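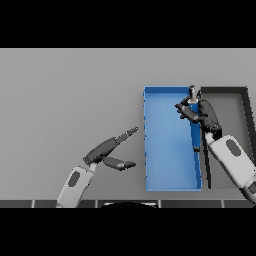
In simulation, the right hand holds a small cylinder above the blue tray, with the grey tray alongside.

The first thing Evangelia Galanis does when I arrive in Netham, before she has found me a chair or asked whether I take milk, is hand me a headset and a pair of controllers and tell me to tidy up. The tidying is to be done on a table that doesn't exist, with two arms that aren't mine, and I should say at the outset that I made a terrible job of it.

Galanis teaches robots for a living, or, as she puts it, she does the job herself a great many times while a robot is made to pay attention. Her workshop is two rooms over a bicycle repair shop, at the end of a lane that smells pleasantly of oil and wet leaves in October, and the company she started there is called Gellport. Its trade is demonstrations. A customer has a fiddly little job that needs doing, something with small parts and trays and not much glamour, and Gellport's people carry out that job by remote control, over and over, until there is a big enough pile of good examples for a machine to learn from.

Much of this begins in simulation, with a plain grey tabletop and a couple of trays, one blue and one charcoal, set side by side. You look down on it from a little way behind the arms, much as you might look down on your own hands while doing the washing-up, and after a few minutes you do begin to think of them as your own hands. Then you try to pick something up, and the feeling leaves you.

The task I was given sounded like the sort of thing you might offer a toddler on a rainy afternoon. Small objects start out in one tray and have to finish in the other. I reached for the nearest of them and shoved it briskly into a corner. I reached again and closed the fingers on nothing at all, rather grandly, and lifted the nothing across to the other tray before I noticed. Galanis, who has clearly watched a lot of visitors do this, said "lovely" in a tone I remember from piano lessons.

"People go at it from the shoulder," she told me, once I had been relieved of the headset and given my tea. "They think about where they want their arm to be. You have to think about the thing you're picking up and let the arm sort itself out. It takes a couple of days, usually, and then one morning it's just there, like riding a bike, and you can't remember what was so hard."

The one who makes it look easy is Grigoris Theodorakopoulos, who came to Gellport from a dental laboratory, where he had spent years making crowns and bridges, and who has the unhurried manner of somebody used to working on things the size of a pea. I watched him for most of an hour. He brings the hand down slowly, stops just short, waits for a moment as if listening for something, and only then closes the fingers. When he carries a piece from one tray to the other he lifts it well clear of the wall between them, higher than seems necessary, and I asked him why he bothered.

"The robot will copy my bad habits as happily as my good ones," he said. "If I just skim over the edge, I know that I can skim over the edge. The robot doesn't know that I was being careful. It only knows that I went low."

I found this rather touching, and thought about it on the train home. Anyone who has taught a child to tie shoelaces will know the odd business of having to do slowly and on purpose what you normally do without looking, and of discovering along the way that you have been doing it wrongly for forty years. Theodorakopoulos says his own cooking has become much slower since he took the job — his wife has views on this — and that he now catches himself pausing over the cutlery drawer.

The order that was keeping them busy during my visit came from Bhatia, a firm that packs spare parts for laboratory equipment and would like some help with the sorting. Gellport had agreed to supply 212 demonstrations. By the time I turned up, 134 of them had been recorded and passed as good, with a fair number of others thrown away. Galanis is strict about what gets thrown away. A dropped piece is not always a reason, she explained, and she will often keep a fumble if the operator went back calmly and put it right, on the grounds that the robot is going to drop things too and had better learn what to do next. What she can't abide is dithering. If the hand wanders about in the air while the person works out what they want, out it goes, however neatly the thing ends.

Each operator works for no more than 2 hours before stopping for a proper break, which was not the rule in the early days. Galanis used to let people carry on for as long as they liked, and they liked to carry on for a very long time, it being oddly absorbing work. Then she sat down one evening to look through an afternoon's recordings and found that she could tell almost to the minute when everybody had got tired. The movements were a little wider, the grips a little snatched. She threw out a good part of the day and bought a better kettle.

From simulation the job moves next door, to a pair of real arms on a real bench, which the team call Senness after the village where Galanis grew up. Here the demonstrations are partly done by hand in the most literal sense. Theodorakopoulos stands beside the bench, takes hold of an arm near the wrist and walks it through the movement, rather as you might guide somebody's elbow in a dancing class. He let me try that as well. It was far easier than the controllers, with a pleasant weight to it, and I got a small plastic cap from one side to the other at my first attempt and was absurdly pleased.

Galanis would use this method for everything if she could, but it's slow, and with two arms you soon run out of hands. So the bulk of the work stays with the headsets, and the bench is kept for the parts of a job where touch matters most, such as easing a lid on or feeling for the bottom of a tray.

I had imagined, I suppose, that the whole affair would be rather chilly, and that I would come away feeling sorry for someone. Instead I spent the afternoon in a warm room with 8 people who talk about grip and patience in much the way my grandmother's friends used to talk about pastry. At four o'clock somebody went down to the bicycle shop to borrow their biscuits. When I left, Theodorakopoulos had his headset on again and was working his way towards the 135th, and Galanis was standing behind him with her mug, saying nothing, watching the screen.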